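About Clamdale Community College

Clamdale Community College is an independent provider of adult and continuing education. The College was established to serve residents of the Marwat district who wished to return to study after time away from the classroom, and it continues to give priority to those enrolments.

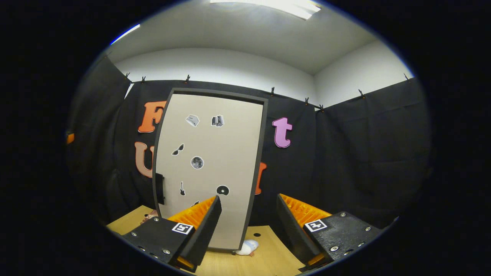 Programmes are offered in bookkeeping, written English, early childhood care and horticulture. Most classes meet in the evening from 6 p.m., and daytime sessions are available at the Fuletti Street campus during term. Class sizes are capped at 24. Learners who require flexible attendance may arrange an individual timetable with the enrolment office.

The College is governed by a board elected by its members. Fees are reviewed each December and published before the new year's enrolments open. Concession rates apply to pensioners, full-time carers and holders of a current health care card.

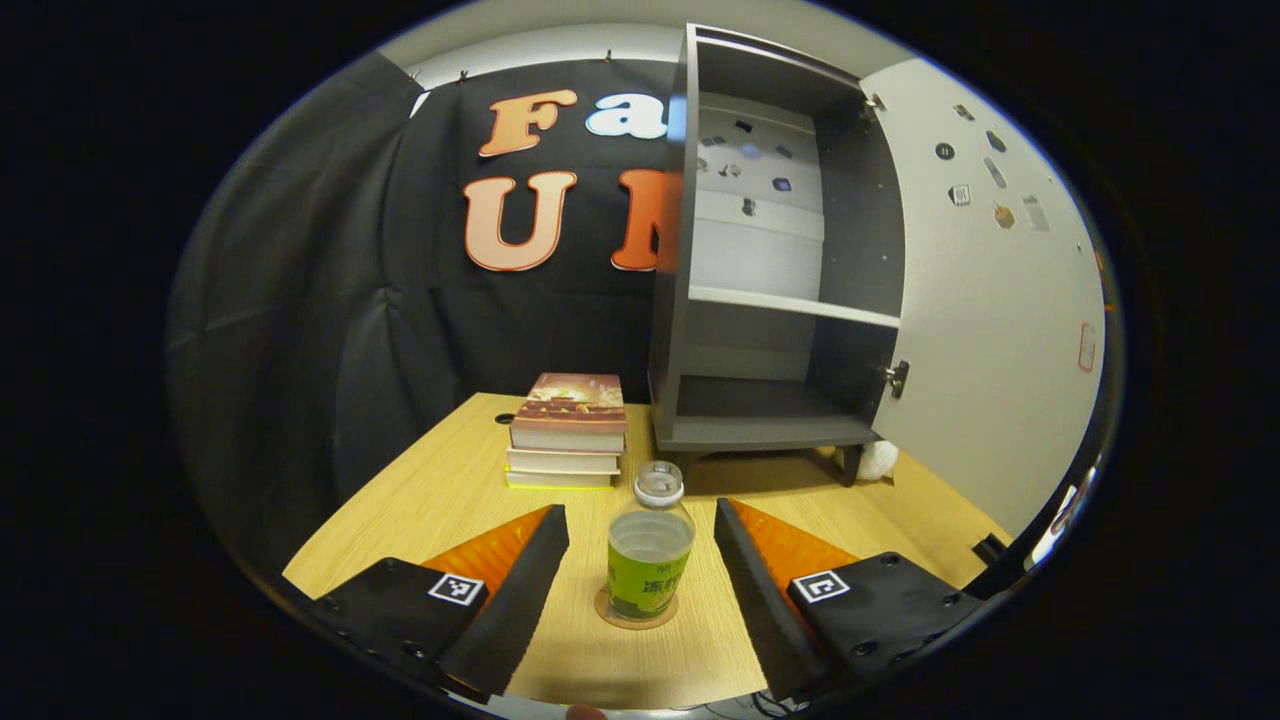 Reading time: 2 min

Our Campuses

Fuletti Street is the College's main campus and houses the library, the enrolment office and the childcare centre. The Dirnus campus opened five years later in the former primary school and is home to the horticulture programme and its teaching gardens. Nearly 50 courses are delivered across both sites in a typical year.

The College acknowledges the Traditional Custodians of the land on which it operates and pays its respects to Elders past and present.

General enquiries may be directed to the enrolment office, which is closed on Monday mornings.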